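Notes for my talk, Apr 27, 2020. Skokau meetup, rules and good practice track

(Slow down at the start. Drink water first.)

Hi everybody, thanks for dialing in! My bit is the house rules we wrote for hand-held gripper work on the Virnitlow project. They fit on one page now. The February version ran to 16 pages and I wrote most of it, so I'm allowed to complain about it.

Why we bothered: we had 467 recordings from our first round, and when we went back through them, everybody had done things a little differently. Different starting poses, stuff left on the table, cables all over the place. None of it was anyone's fault, there was just no rule to follow.

(Ask who has a written start pose. Wait for hands, don't rush this!)

Rule 1, start open. Jaws wide, nothing between them, tips over bare table. If I can't see bare table between the fingers, I don't start.

Rule 2, look at the surface before you begin. Scuffs are fine, write them down once and move on. Glare is the one I nag people over, especially on pale varnished wood (guess what our tables are).

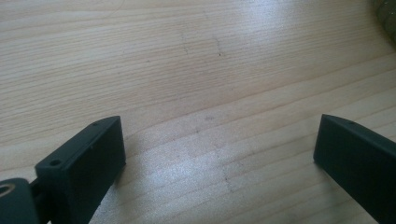
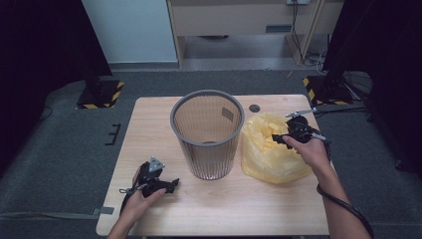 Harasym

OK, so with both of those up, on to the grasp itself. Rule 3 is for soft things, and the yellow bag is my favorite case. Thin plastic folds any way it likes, so we say pinch one fold from the top and keep the other gripper back until you need it. Don't go scooping at it with both hands. We argued over this one for ages and I'm still happy to argue, catch me in the chat.

Rule 4, targets stay put. If the task is a bag and a wastebasket, the wastebasket goes down first and you leave it alone for the whole run. Want it somewhere else? Stop, move it, start a new run with a new number.

Rule 5, cables. The one going down your forearm needs slack, but not so much that it drags over the table. Floor cables get checked before every session, and the stand bases get striped tape, yellow and black, so your feet find out before your shins do. I'd love to see this one in every lab's rules, even the tiny labs.

(Skip this next part if I'm over time.)

Quick word on logging. Our second round is at 2233 recordings, all on the one-page rules, and every run gets a line in the sheet: who, which table, which objects, anything weird. "Anything weird" is the column I read first. Uva, our little checking script, flags runs with an empty line, and then a person looks at them. Please keep a person in that step!

Stuff I still don't have a good rule for: left-handed people, breaks (how long is too long before your wrists get sloppy?), and when a bag is too crumpled to use again. If you've got wording that works, send it over and I'll put it in the next draft.

(Questions. Leave the rules page up on screen.)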